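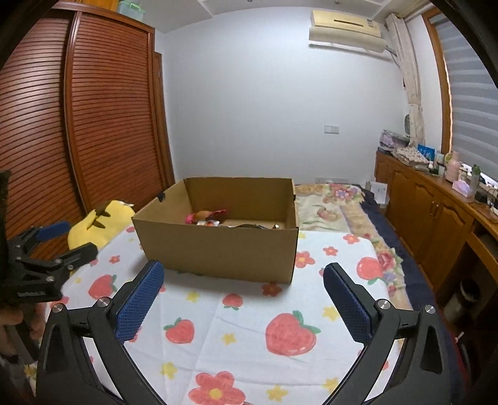

**How do you teach a robot to put things in a box?**

A person does the job with a pair of hand-held grippers, many times over, and the recordings are used to train the robot.

## About Rokurska

Rokurska records household tasks for people who build robots. We started with 3 people and one pair of grippers, and there are now 8 of us. Most of our work is done in ordinary homes, with the furniture left where it is.

We do two kinds of work. The first is by hand: the person holds a gripper in each hand and packs, sorts or folds with them. The second is remote control, where the operator sits at a desk in our Messina office and drives an arm in the room next door. Remote control is slower, and we use it mainly for checking a task that has already been recorded by hand.

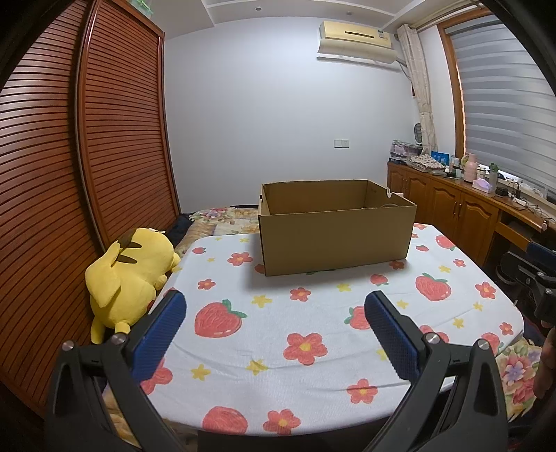
**Leonardo Farina**
*Head of Task Recording*

I look after the home sessions. Boxes take up a good deal of our time. An open cardboard box looks simple until you try to get a soft toy into it with two jaws — the walls give, the toy turns, and you have to decide which hand lets go first. We keep the awkward attempts as well as the clean ones, marked so that a client can tell them apart.

A full set for one task is 100 recordings. Between them we move the box, turn it and change the order of the things that go in. Ľubica Lukáč goes through each recording afterwards and sends back any where the jaws can't be seen properly. Our longest job so far, called Pollomura, covered 137 tasks and ran until January.

New recorders spend their first sessions with Liliana Caruso, who teaches them to work at an even pace and to stop between attempts. You don't need a technical background. Steady hands help, and so does patience with cardboard.

If you have a task you would like recorded, write to the Messina office and tell us what the robot has to pick up and where it has to go.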